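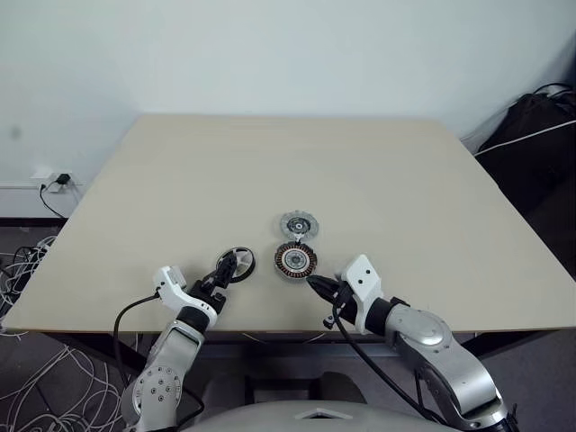 *Motor parts on the bench: the spoked housing, the wound stator and the notched metal disc.*

# Taking a hub motor apart: common questions

Last updated 1 June 2022 by Marta Semeniuk, Kekska workshop

**Which motors does this page cover?**

Small brushless motors with a spoked outer ring, such as those sold with the Hilurico kits. Geared motors come apart differently and have their own page.

**What are the main parts called?**

The stator is the part with the copper windings. The rotor is the ring that turns around it, and people also call it the housing or the bell. Most kits add a cover plate, which may have a circuit board fixed to it.

**Do I need a special table?**

No. A flat, clean top with plenty of free space will do. Keep steel filings well away from it, as the magnets in the rotor will pick them up and they are slow to get out.

**How should I hold the rotor?**

By the rim or the spokes. Don't lift it by the shaft.
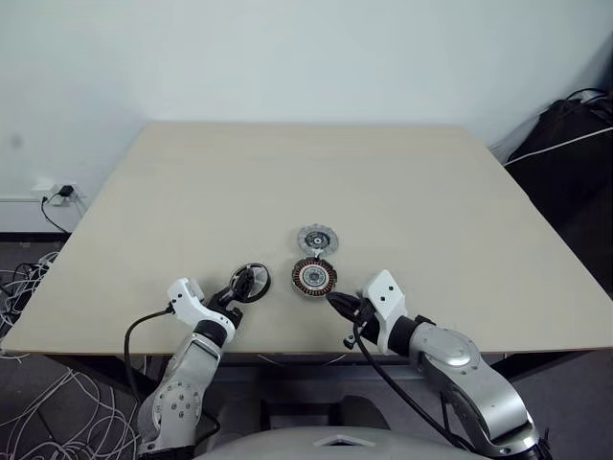 Photo: Adelmo Sanna / Kekska

**The rotor won't pull off. What now?**

Check that the retaining clip or screw on the shaft is out. After that it is only the magnets holding it, and they pull hard. Keep the ring level and lift slowly — if it tips, it can snap back and scrape the windings. Don't lever against the copper.

**Can I pull the cover plate away from the stator?**

Not until you have looked for a cable between them. On many motors there is a short flat one, and it tears easily. Lay the plate beside the stator and release the connector first.

**Can I buy single parts?**

Powell stocks bearings and screws. Stators are sold whole, and we had 420 of them on the shelf at the last count. Orders placed in July may take 10 working days.

**What can I clean the parts with?**

A dry soft brush for the windings and a lint-free cloth for the metal. Keep solvents off the circuit board and out of the bearing.

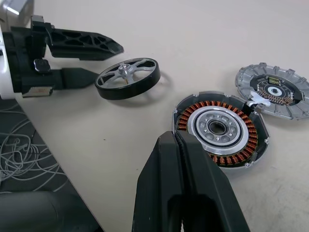
**Can I reuse the old bearing?**

If it turns smoothly and has no side play, keep it. Replace it if it feels gritty or makes a noise when you spin it by hand.

**Who do I ask if a part is missing?**

Write to Edo at the parts desk with your order number and the name of the part.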